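Home Help Center Tickets Community Sign in

Ticket 2336: Photo backup stops at 219 items on home network drive
Opened by: Gleice Andrade
Assigned to: Shafiq Sheikh
Product: Urholm network drive with Sakska sync app
Status: Solved

Hi all! First off, I love this drive. I moved my whole household over to it in September and it has been great for music and documents. Photos are where I'm stuck. Every time I start a backup from my phone, the Sakska app gets to 219 items and then sits there with the wheel spinning. No error, no warning. If I force close it and start again, it races back up to 219 and stops in the same spot.

I'm backing up one album called "Selling", which is pictures of stuff I'm listing online. The last one that made it across is this green box on my bed:

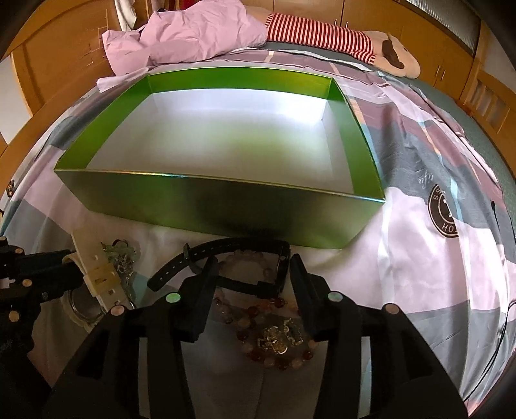 WHAT I'VE TRIED

- Restarted the phone, the drive and the router, in that order and then in the opposite order
- Signed out of Sakska and back in
- Turned off battery saver
- Moved the phone right next to the router
- Backed up a different album (worked perfectly, and fast!)

So it really does look like something in this one album. Plenty of free space on both ends. Happy to run any test you like, I find this stuff fun.

Reply from Shafiq Sheikh, 9:40 am

Hi Gleice, thanks for such a clear write-up, it saves a lot of back and forth. The other album working is a big clue. Could you open Sakska, go to Settings, then Activity, and paste the last few lines of the log? Please also tell me the name of the file that comes next in the album.

Reply from Gleice Andrade, 11:15 am

Found it! Last lines:

upload ok 219
queue next
name check waiting
name check waiting
name check waiting

The next one in line is the same box with the two watches in it, a white sports watch and a black one. It opens fine on my phone, so I don't think the file is damaged. I renamed it by hand when I made the listing, and the name has a slash and a question mark in it. Could that be it??

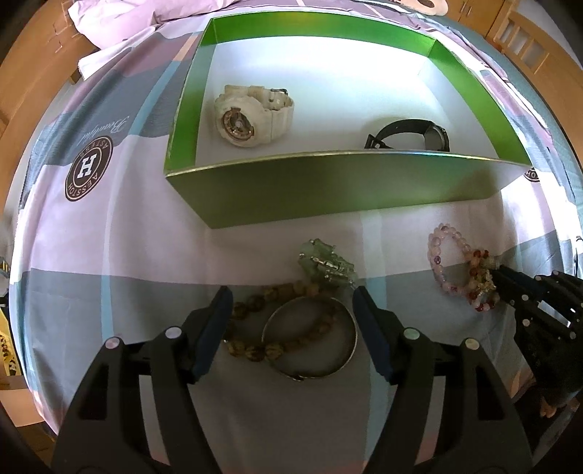
STEPS FROM SUPPORT

Reply from Shafiq Sheikh, 1:05 pm

That will be it – great catch. Your phone allows those characters in a photo title, but the shared folder on the drive doesn't. Sakska should skip the file and tell you. In your version it waits forever. Please try this:

1. Close Sakska completely.
2. Rename the photo using only letters, numbers, spaces and dashes.
3. Open Sakska, go to Settings, then Storage, and tap Clear queue. Your uploaded photos stay where they are.
4. Wait 30 seconds and start the backup again.

Reply from Gleice Andrade, 1:50 pm

It went straight past 219 and finished the album! I had 2 more files with question marks in their names and fixed those while I was at it. So happy. Would it be possible for the app to show the file name when it gets stuck? That would have saved me a whole evening.

Reply from Veerle Timmermans, Friday

Jumping in from the app team. I got the same hang on my test drive with a slash in the title, so it's logged as a bug. The fix will skip the file and list it by name under Activity. Lovely report, Gleice – thank you!

Ticket marked as solved by Shafiq Sheikh.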